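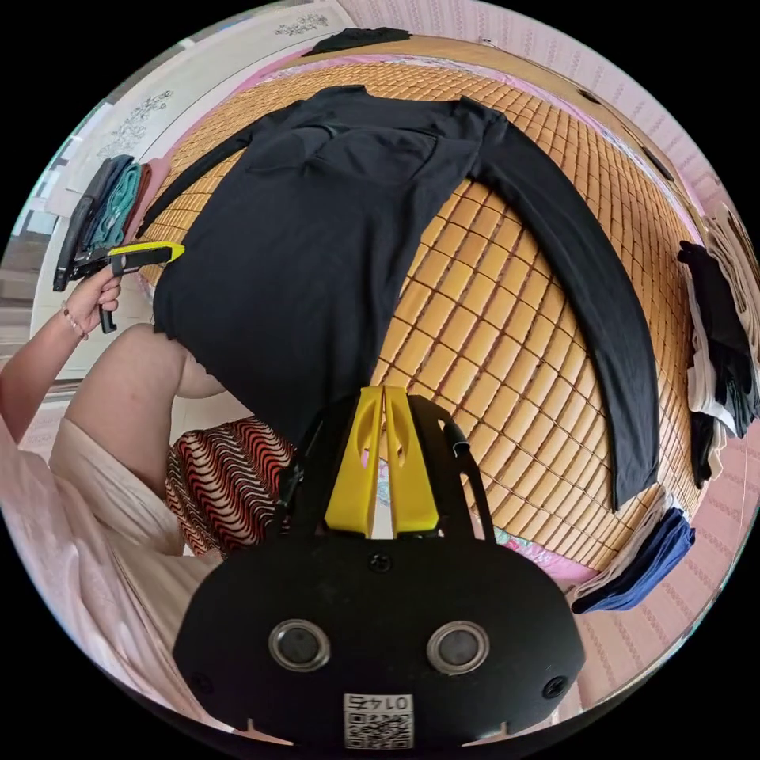 Keerthana Menon does her folding on the bed. She has lived in the same one-bedroom apartment since college, and there is no table in it big enough for a shirt with its sleeves out. The bed has a bamboo mat over it, the kind made of little tan tiles, and a black long-sleeve shirt can lie flat on it with room left for a stack of folded clothes near one cuff. "A mat is firm," she said. "On a comforter everything sinks and you end up folding the comforter too."

Menon runs Pinto, a small laundry and mending service that takes in up to 30 orders a week. She learned to fold from her aunt, Aishwarya Devadiga, who ran a tailoring shop for years and still corrects her.

"She wants the sleeves straight before anything else happens," Menon said. "I used to fold them in first and fix them later. You can't fix them later. You get a lump at the shoulder."

Her own order is collar, shoulders, sleeves, then the hem brought up in 2 folds. Dark shirts go last, after she has wiped the mat down, since they pick up lint from towels. She doesn't iron knits.

I asked what she thinks about when she is working.

"Mostly dinner," she said. "Sometimes I listen to the radio. In September I had 54 school shirts from one family and I don't remember a thing about it."

Devadiga visits most months. She goes through the finished pile, takes out one or two shirts, and folds them again.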